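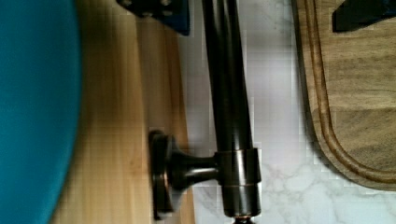
Wrist camera view: bronze rod and mounting bracket, with the marble counter and cutting board to the right.

Hand guiding or remote control for teaching a towel bar task?

Posted by Provudbridge Training Desk
March 7, 2021

Our department is preparing a set of taught motions for a kitchen assistance project. The task under discussion requires the arm to approach a bar fixed to a strip of wood, place a folded cloth over it, and withdraw without touching the bracket or the counter.

Two methods are available to us. The first is to hold the arm and move it through the task by hand. The second is to operate it from a separate station with a hand controller. We have recorded 87 attempts by hand guiding. Playback is acceptable until the final approach, at which point the gripper tends to drift toward the bracket.

We would be grateful for guidance on the following matters. Should the remaining recordings be made by remote control? May the two kinds of recordings be combined in one training set? Our present plan calls for 1,000 recordings in total, and the schedule does not allow for a second full round.

Share (2) | Comment

Posted by Avel Applied Systems

Remote control is recommended for this task. When an operator holds the arm, the operator's hands and sleeves frequently enter the wrist camera view. The finished system will never see those hands, and a model trained on such recordings may come to depend on them. Please review a portion of your existing recordings with this in mind before deciding whether to keep them.

Hand guiding also allows the operator to judge distance by looking directly at the bar. At a remote station, the operator should work from the camera views that the model will receive. If the operator cannot complete the placement from those views, the model is unlikely to do so either. In that event, add a second fixed camera to the side before recording further.

Regarding the drift, two items should be checked. Compare the recorded joint positions with those reached during playback. A person pushing on the arm can hold it slightly away from the position it reaches under its own power, and the difference matters most near a narrow object. Also confirm that the camera mount has not shifted between sessions. Glossy metal is difficult for many depth sensors, so depth readings along the bar should not be used as the only reference.

The two kinds of recordings may be combined, provided that each is labeled by method and that the timing is made consistent. Hand-guided motion often contains pauses which the model will learn to repeat. We would train once on the remote recordings alone, once on the combined set, and compare the results on the same starting positions.

Share (2) | Comment

Posted by Bowen Workshop Services

We use hand guiding for everything and have had no difficulty. Reduce the speed near the bar and record more attempts. Our own set for a similar task reached 2,000.

Share | Comment

Posted by Tosik Learning Support

The number of recordings is less important than their variety. Change the starting position of the arm, the way the cloth is folded, and the lighting. Objects on the counter should also be moved or exchanged between attempts, so that the model does not treat a cutting board as a landmark for the bar.

It is further advised that operators agree on one direction of approach. If half of the operators come in from above and half from the side, the model may produce a path between the two, and that path can lead into the bracket. Recordings in which the operator makes a small error and then corrects it should be retained. Recordings that end in contact with the bracket should be stored separately and marked as failed.

Share | Comment

Contact the Help Desk | Copyright 2021 Tosik Community Help. All rights reserved. | Back to top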